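Grastard hand-held grippers, pair – set-up guide
Section 3: First pick

Read section 2 before you plug anything in. Both grippers need their cables on for this part.
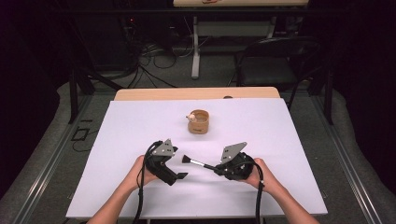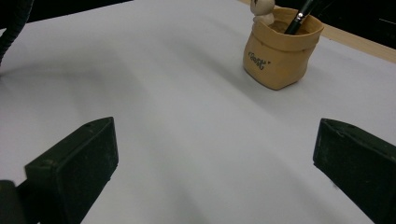
Brush on the sheet, between the open fingers:
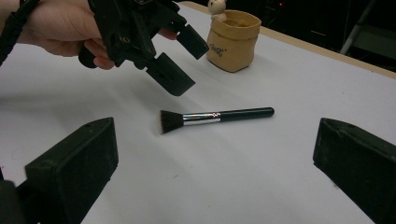 By Sudheer Kartha, Molberg support desk
Updated October 2023

1. Lay a plain white sheet over the table. Flat as you can get it.
2. Small holder toward the back. One brush or pen to start – no more.
3. Cables down past the wrists, slack. Not across the sheet.
4. Open both grippers all the way. Wait for 3 beeps.
5. Close slowly on the handle, not the bristles. Lift, hold, set down.
6. Repeat 12 times, then save the run in Grandora.

Note: dust on the finger pads is fine. Grease isnt. Dry cloth only.

Note: error 1724 means one side did not open fully. Go back to step 4.

CAUTION: max load 500 g per gripper. Keep fingertips out from behind teh jaws when closing.

CAUTION: never pull a gripper by its cable.

Spare pads – see section 7.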